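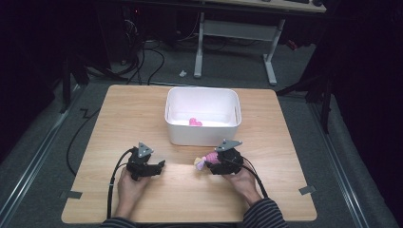
Front table, white bin with the pink piece in it.

October 25, 2022

Finish trial for the Skandthorpe tables, continued from the June notes. Same three oils as before, plus the Treminus hardwax on its own panel.

Panels 1 to 4 came off the rack this morning. All had been sanded to 150 and wiped down with a damp rag, then a light pass by hand after the grain came up. Panel 2 still has swirl marks at one end from the old pad. I left them in to see how each product treats them. The oil makes them worse. The hardwax hides most of it until you get down low against the window.

Weights, taken before and after the first coat:

Panel 1, 113 g of oil put on, wiped back after 11 minutes
Panel 2, same amount, wiped back late because the phone rang
Panel 3, thinned oil, soaked in fast at the end grain
Panel 4, Treminus hardwax, very little needed, drags if you go back over it

Panel 2 is gummy in one corner. Probably the late wipe. I rubbed it with a white pad and a bit of fresh oil and it mostly came loose. Will look again tomorrow before deciding if it counts.

Water rings: glass set on each panel from the June batch, left for 3 hours. Panel 1 has a faint ring. Panel 3 has a clear one you can feel with a fingernail. The hardwax panel from June shows nothing, but that one had two coats and a month longer to cure, so not a fair match. Need to repeat with equal coats.

Color. Fikbridge wants the tables to stay pale. All the oils go yellow to some degree, panel 1 the most. The one with white pigment stays closest to bare wood but sits in the open grain and looks chalky there. I'd rather not send that one. Put a strip of tape across half of each panel and stood them by the south window so we can compare in a few weeks.

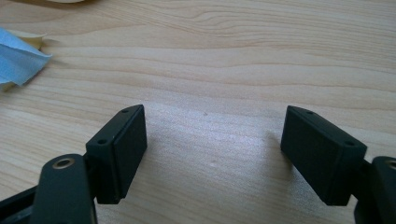
Supplies and leftovers

Hinrichs sent the wrong pads again, maroon instead of white. Kept one box, the other goes back. Invoice came to 158 with shipping, which needs correcting before it's paid.

The open can of oil has a skin on it. Cut the skin out and strained the rest through a paint filter – fine for test panels, don't use it on the Skandthorpe order. Date is on the lid.

Oily rags are in the water can by the back door. Please lay them flat outside to dry before they go in the trash, and don't ball them up.

Still to do:
Second coat on 1, 3 and 4
Decide on 2
Redo the water test with matching coats
Ask Fikbridge if satin is OK or if they meant matte
Find the other half of the 220 roll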